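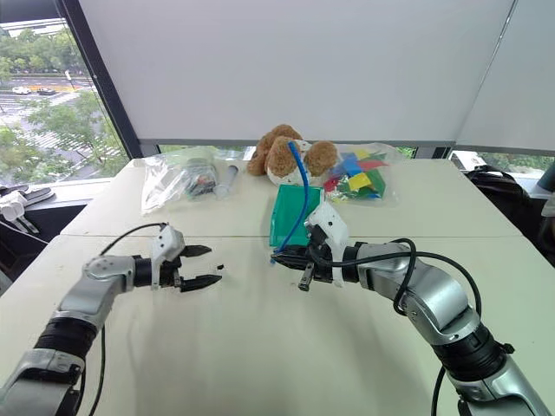

Ticket 116: right arm lets go of soft stuff in the two-arm clutter runs

Opened by Leilani, status: waiting on rerun

Hi Laurier, me again! Same setup as before, both arms over the pushed-together tables, dog at the back with the bags on either side. The new policy (the one we're calling Janis) is great on stiff objects and then gets weird on anything bendy. The blue tube is the worst. It closes on it fine, and then partway through the lift the fingers open a hair and the tube slides.

What I've tried so far:

Re-homed both grippers. No change.

Swapped back to the old checkpoint. Slips went away, but so did the nice smooth approach, so I don't want to live there.

Plotted commanded width against measured width for 93 episodes. The command itself creeps open after contact! So I don't think it's the hardware (sorry for blaming your fingers, Laurier).

Turned down action chunk length from 16 to 2. Way better hold, but the left arm got jittery.

Reply from Marisol, 3:40 pm

Ooh, I bet it's the averaging. We blend overlapping chunks, and the demos have people letting go at all different times, so you get a mushy half-open number. Can you leave the arm joints blended and take the gripper value from the newest chunk only?

Leilani, 5:15 pm

Patched it in, arms are still smooth in the dry run. Full set goes on tonight, same object layout, and I'll post the width plots here before I touch the paper table.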